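# About us

Hi, we're Teltano! We collect examples for robots that are learning to handle everyday stuff, and right now that mostly means clothes. Someone on our team guides a pair of arms through a job, we record the whole thing, and the recording goes into a set that a learning system can train on. Then we mess up the jacket and go again.

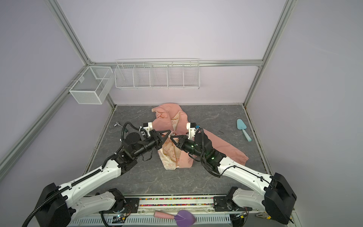 *Two arms, one pink jacket.*

We started in September with a set we named Tovby, and it now holds 2,171 recordings. I still remember being thrilled when we reached 138! Clothing is hard work for a robot — a sleeve never lands the same way twice, linings spill out, hoods flop over — and that's why we keep so many versions of the same job, clumsy ones included.
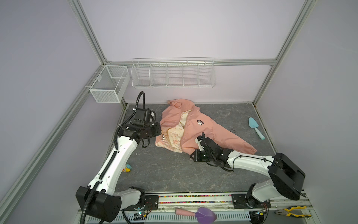
We also write a short note for every recording: what the operator was going for, where the grip slipped, whether we'd keep it. Last round we threw out 388 (ouch), mostly because the operator paused too long in the middle. Five of us do the checking, and we swap sets so you never grade your own driving.

Each recording has the wide view plus the view from the wrist, down between the fingers. I like the wrist one best, since you can tell right away if the approach is going to be off.

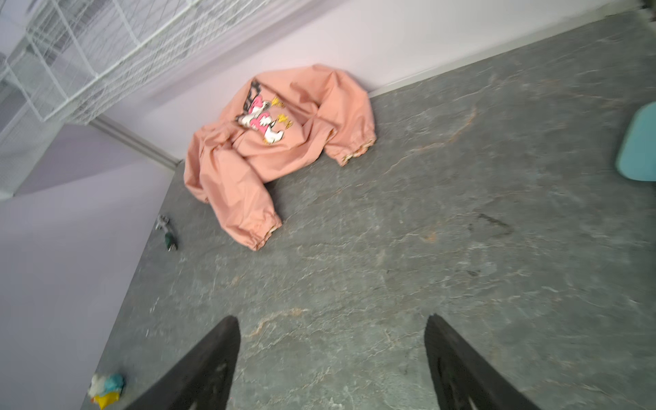
Haddad told us the failed grabs were the part of Tovby they used most, and asked for more jackets with the lining showing. We're on it — they'll be in the next set, Jallix, along with kids' pants and a few very floppy hats.

Want to try our recordings or come drive the arms for an afternoon? Drop us a line through the contact page.

Page updated 26/07/2019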